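**Moving a sago that's been in the same spot forever, now or wait?**

Hi all, I've been reading here a while but this is my first post. We bought a house in Kurkonby in March and it came with a sago (the king kind, Cycas revoluta, I'm fairly sure) planted right up against the front walk. And I mean right up against it. My kids get stabbed every time they come home from school, and the mail carrier has started leaving things on the driveway.

The old owner told us it had been there 26 years. The trunk is maybe knee high and it has a bunch of pups around the base, more than I want to deal with. I'd like to move the whole thing to the back corner by the fence, where it would get sun until mid afternoon. Soil back there is sandier than out front. It just pushed a new set of leaves and they've barely hardened off, still a little lighter green than the old ones.

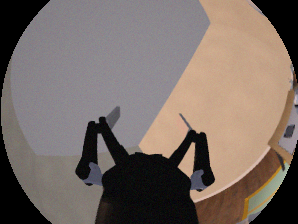 *Gray and beige surfaces, with a black gripper*

So what I want to know is whether I can dig it now or if I've missed my chance for the year. Also how big a root ball are we talking, and do I take the pups off before or after? A guy from the Ramer nursery came to look at the hedge and said to cut off every single leaf before I dig. That sounds brutal to me but I've never moved anything bigger than a daylily. I'd really rather not kill something that's older than my marriage!

Posted by sandyboots, 2021-05-07

---

**fernandfrond**

You haven't missed it. Sagos are about the most forgiving thing you'll ever dig up. I've moved four of them, one of them twice (long story, septic line), and never lost one. Warm soil is what you want, so I'd rather see you do it now than in the middle of winter.

My only worry is those new leaves. If they're still soft when you bend the tip, wait until they feel stiff and prickly like the old ones. Soft ones get bent and scraped while you're wrestling with the thing and then you have to look at them for a couple of years.

About cutting the leaves: I wouldn't take them all, but your nursery guy isn't crazy. Plenty of people do. I take off the bottom rows, maybe half to two thirds of them, and tie up what's left with an old bedsheet. It's losing roots, so it can't support a full head. If the top leaves brown out later, cut them then. The next flush will probably be shorter than usual and that's fine.

For the root ball, go out a foot from the trunk all the way around and dig straight down before you start angling under. They don't have roots like an oak. You'll hit a few thick ones, and you want clean cuts on those, so use a sharp spade or a pruning saw. Then get help. Mine weighed 85 pounds on the bathroom scale and it was smaller than yours sounds. Slide it onto a tarp and drag it, and never lift it by the leaves.

Plant it at the same depth it was before. People bury them too deep and then wonder why the trunk goes mushy. Water it in well, then let it dry out some between waterings. No fertilizer until you see new growth.

Pups: take them off while it's out of the ground, when you can see what you're doing. Let the cut places dry in the shade for a week or so before you pot them up. I put mine in half perlite, half cactus mix, in 10 inch pots for the big ones. They'll sit there looking like dead pineapples for months. Leave them alone.

And wear long sleeves and glasses. I mean it about the glasses.

---

**mulchmama2**

Just cut all the leaves off, it's way easier to handle. I did mine and it came back great. Took forever but it came back. I used the Sundora palm food after it leafed out again and it's very green now.

If you have a dog please think about where you put the pups!! Every part of a sago is poisonous to dogs and the seeds are the worst. We fenced ours off.

---

**oldpondroad**

Agree with most of what fernandfrond said. Two things to add.

Check the undersides of the leaves for scale before you do anything. It looks like somebody shook white flakes on them. Cycad scale is all over our area and I lost a nice one to it. If you've got it, that changes the leaf question completely: cut them all, bag them, put them in the trash and not the compost. Then treat the trunk with horticultural oil and keep checking, since it can hang on down in the roots too.

Second, is there a sprinkler head in that back corner? My neighbor over in Rana moved hers to a spot that got watered every morning with the lawn, and the whole center rotted out by the end of summer. Sandy soil helps you a lot, but cap that head or turn it away. Mine get a soak every 9 days when it's dry and nothing at all once the rains start.

---

**sandyboots**

Thank you!! I went out and bent a leaf tip and it's still pretty floppy, so I'm going to wait a few weeks. No white flakes that I can find. There IS a sprinkler head back there, so I'll cap it this weekend. No dog, just a very old cat who doesn't go outside.

Anybody want some pups?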